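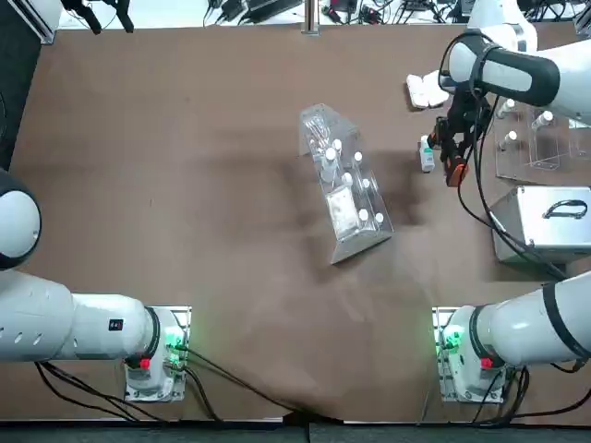 Vials, Racks and Small Bottles: Your Questions

Niven is a shared hobby bench in Timutport for people who make and mix small amounts of things: inks, dyes, perfume oils, plant feeds, aquarium test solutions. This page covers the questions we get most about storing them. If yours isn't answered, write to Felicidad Lagman through the contact form and she'll add it.

Why clear acrylic racks?

You can see your levels without lifting anything out! I used wooden blocks for years and was forever pulling vials up to check what was left. With clear sides you just bend down and look. Acrylic is light too, so a part-filled rack is easy to carry over to the sink or the window.

What goes in which rack?

Capped vials go in the rows, upright, caps on. Thin tubes go together at one end so they don't get mixed through the vials. If your rack has a lower compartment, it's a great spot for a flat pad or a folded wipe. Please don't keep loose labels down there, they curl up and stick.

Do I have to fill every hole?

Not at all. Leave gaps if you like. I keep my finished colours in one rack and anything I'm still fiddling with in another, and neither is ever full. It makes it so much easier to find the one you want.

How many racks can I borrow?

Members can have 2 out at a time. If you're doing a big batch (the May dye swap always gets busy) ask and we'll see what's on the shelf.

Can I stand small bottles on the bench next to the rack?

Yes, and most of us do. A bottle you're drawing from wants to be close by, standing upright, with its label turned towards you. Put the cap back on between goes, even if you're going straight back to it.

What are the foam pieces for?

Anything that might roll or rattle! Offcuts are handy under a tube while you write on it, or wedged in beside glass for the trip home. There's a box of them under the sink, free to take. Bring back the big ones if you can.

How should I label vials?

Pencil on paper tape, wrapped right around so the end overlaps. Write the contents, the month and your initials. Marker looks lovely for a week and then rubs off on your fingers, especially with oils. Caps get swapped by accident, so label the body of the vial as well if you've labelled the cap.

What's the best way to wash acrylic?

Lukewarm water, a drop of dish soap, a soft cloth. No alcohol and no acetone, please. Both can leave fine cracks that turn the whole thing cloudy. Drain it upside down on a towel and wait until the holes are properly dry before loading it again.

My rack has gone cloudy. Is it ruined?

It'll still hold vials perfectly well. Plastic polish helps with light scratches. Crazing from solvent won't polish out, so I'd keep that one for things you don't need to see - spare empties, for instance.

Can I carry everything home in a hard case?

Good idea, as long as it's padded. Take the vials out of the rack first and stand them in foam, caps up. Racks slide about in a case and the corners chip.

Do you have the small Ninar vials?

We do, 19 in the drawer at last check, plus lids. Our friends at Petville use the same ones for water samples and sometimes pass on spares.

When is the bench open?

From 10 am until 4 pm. Racks back on the shelf by closing, please, rinsed if you've spilled in them.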